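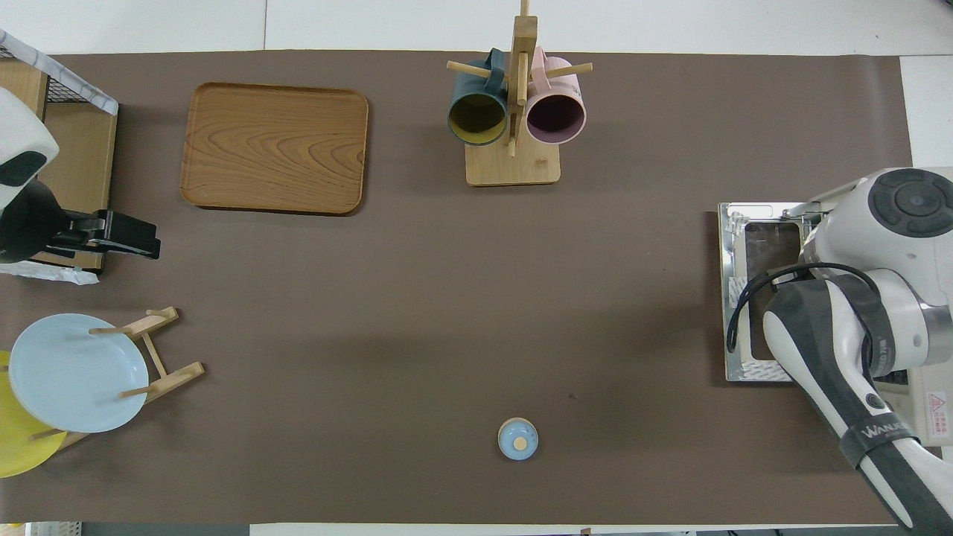

Reading time: 5 minutes

Ticket 3474 — Kitchen counter set, Vovetitz annex
Category: Furnishings and small appliances
Opened by: Araceli Paredes
Assigned to: Bonifacio Valcárcel, Ilside Facilities Support
Priority: Normal
Status: Resolved, one item pending

Reported problem

The requester states that the lid of the sugar bowl is on the counter and that the bowl itself cannot be located. The lid is small, round and blue, with a light beige knob. The requester also reports that the mug tree rocks when a mug is lifted off, and that the door of the toaster oven drops open unless it is pushed firmly shut.

The remaining pieces of the set were listed as present by the requester: the wooden tray, the dish rack with the light blue and yellow plates, and the teal and pink mugs on the mug tree. No replacement is requested for any of these.

Log

January, 9:13 a.m. — Ticket received and assigned. The requester was asked whether the bowl had been sent to the main building with the items collected for the winter reception. She replied that she did not have a copy of the collection list.

10:05 a.m. — Nuria Iglesias forwarded the collection list. It shows six mugs, a bread board and "bowl, blue, no lid." The bowl was signed for at the main building and placed in the pantry there.

10:40 a.m. — Mug tree examined. The post is tight in its base and the pegs do not turn. The rocking was traced to a missing felt pad on the underside. All pads were removed and a new set was fitted. The first replacement set was too thick and made the rocking worse; it was taken off again and the thinner type was used. The tree now stands level on the mat and on the bare table.

11:20 a.m. — Toaster oven unplugged and examined. The hinge pins are straight. Crumbs had collected along the lower edge of the opening and were keeping the door from seating. The edge was brushed out and wiped, and the rack was taken out, cleaned and put back. The door was then opened and closed 13 times and held on each occasion. The requester noted that this had been tried before — the earlier cleaning had covered the crumb tray only.

11:45 a.m. — The requester asked whether the dish rack could be moved farther from the oven. Guidance for shared kitchens calls for plates to be kept clear of the door when it is folded down. The present layout, with the oven at one side of the mat and the rack at the other, meets this guidance, and no change is required.

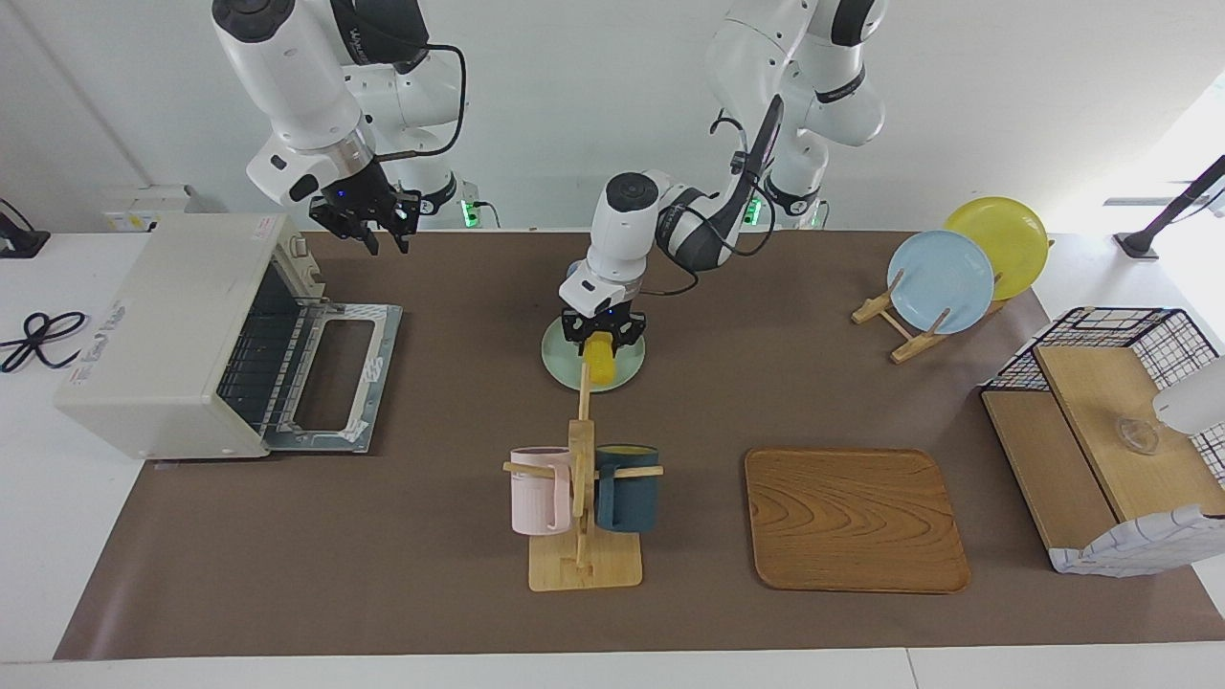
Instructions to users of the counter

1. Keep the space in front of the toaster oven clear for the full reach of the door.
2. Hang one mug on each side of the mug tree. Two mugs on one side will pull it over when the first is lifted.
3. Stand plates upright in the dish rack. The tray is for carrying and should not be used to stack plates.
4. Brush out the lower edge of the oven opening each week, after the oven has cooled.
5. Any item leaving the annex is to be entered on the collection list, with its lid.

Pending

The bowl is to be returned with the next delivery from the main building. Until then the lid should be kept on the shelf by the wire basket. Milagros Montes has asked that it not be put in the drawer with the jar tops, where a previous lid was lost.

Resolution note

Mug tree and toaster oven closed as repaired on site. No parts were ordered. The requester confirmed both repairs at 2:30 p.m. The ticket will remain visible under "Pending" until the bowl has been received and the requester has matched it with the lid. If the oven door drops again, please reply to this ticket and do not open a new one, so that the earlier work stays on record.

B. Valcárcel
Ilside Facilities Support

Recent tickets
Dish rack rods loose after washing, Toledo office
Request for second power strip, Cendivura reading room
Counter mat curling at one corner
Mugs returned to wrong kitchen (Benito Collado)
Pantry shelf labels, main building

Home My Tickets Open a Request Guidance Contact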